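How to Sort Out a Catch-All Bin

Most homes have one. It starts as a place to drop a few things before company comes, and six months later it holds toys, glasses, cups, chargers and a spoon. This page covers how I empty ours and keep it from filling up again. It takes 50 minutes the first time and much less after that.

What you need

One table or a clean patch of floor
5 small boxes or trays (shoe boxes are fine)
A damp cloth and a dry one
Masking tape and a marker
A trash bag

Step 1. Label the boxes

Tear off a strip of tape for each box and write on it: Toys, Kitchen, Wear, Fix, Ask. The Ask box is for anything you can't place or that may belong to someone else. Set the boxes in a row within reach of the bin so you don't have to stand up for every item.

Step 2. Look before you pull

Don't tip the bin over. Small toys roll under the couch, and anything breakable ends up at the bottom of the pile. Take out whatever is lying on top of something else first, especially long or bendy pieces that hook onto their neighbors. If a thing doesn't lift easily, leave it and move what is holding it down.

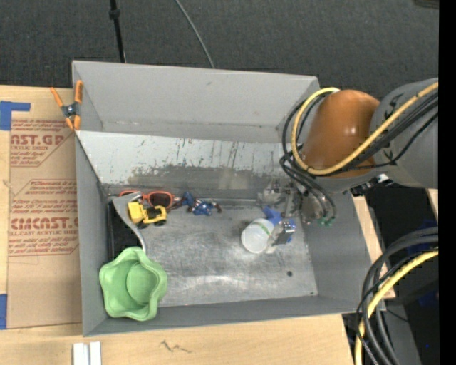
Kitchen things come out early in my house, as they are easy to recognize and quick to deal with. Check each one for chips and put it in the Kitchen box, to be washed before it goes back in the cupboard. A bowl sitting open side up, like the light green one with the wavy rim, tends to collect grit and crayon bits, so lift it level and empty it over the trash bag. Sunglasses get picked up by the frame, keeping fingers off the lenses, and the orange-red pair behind the yellow truck would have to wait until the truck and the gray strip were out of the way. Fold the arms in and put them in the Wear box.

Step 3. Toys

Pick up the vehicles and spin the wheels. If one sticks, look for hair or thread on the axle and pull it out with tweezers. Action figures get a quick check at the arms and legs. A loose joint goes to Fix. Put a missing hand or foot on the list in case it shows up later.

Step 4. Clean the bin

Wipe the walls first and the bottom last, working toward you. Scratches won't come out, so don't spend time on them. Dry it fully before anything goes back.

Step 5. Empty the boxes

Do this the same day. Carry Kitchen to the sink, Toys to the shelf and Wear to the hooks by the door. Fix can sit on the workbench for a week. Ask stays on the hall table until Monday, and after that it goes in the donation bag.

Keeping it that way

Kiran Prajapati, my neighbor, ties hers to dinner: the bin gets checked while the pasta boils. We do ours at 6, before the TV goes on. If the bottom of the bin is covered, it's time to sort.

Posted by Ruairi Menzies in Storage and Tidying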